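Sorting the recycling without losing your mind (or your worktop)
Posted 20 February 2022

I'll admit we were a one-bag household for years. Everything went in the same sack under the sink, and on collection night I'd be outside in my slippers picking yoghurt pots out of the potato peelings. Then my neighbour Shona Tuhiwai showed me her set-up and I went home and copied the lot!

Her main rule is that the bins live where the rubbish happens. In our house that's the kitchen table end, near the wall, where everybody dumps their lunch things. I'd bought a big Priltik pedal bin for 81 quid (I know, I know) and it stood in the hall being ignored until December, when I finally gave it to my brother.

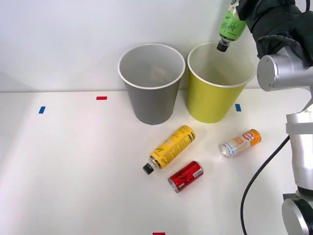 Colour is what got my lot to join in. Labels peel, and the kids never read them anyway, but anyone can remember "green for bottles, grey for everything else". Get two bins the same shape so they sit neatly together, and make sure the colours are properly different. A grey one next to a yellow-green one is ideal, and you can tell which is which from the other side of the room even with your glasses off. Wide open tops help too, as a juice bottle can go in neck first with no fiddling about with lids.

A few more things I've picked up:

Rinse bottles with the last of the washing-up water. A quick swish is plenty, and then stand them upside down on the drainer while you wipe the hob.

Check what your council wants done with caps. Ours likes them screwed back on, my mum's wants them off.

Keep the bins small. Ours hold 18 litres each and get emptied before anything starts to whiff.

Don't bother with liners for the bottle bin. I was getting through rolls and rolls of Clelo bags for no good reason. Now it gets a wash in the bath every other week with a squirt of washing-up liquid, and I leave it outside the back door to dry.

If yours have gone a bit stained inside, bicarb on a damp cloth shifts most of it. Leave it on for ten minutes, then rub in circles. Tomato is the worst, and I've still got one mark I can't budge, so if you've cracked that please leave me a comment!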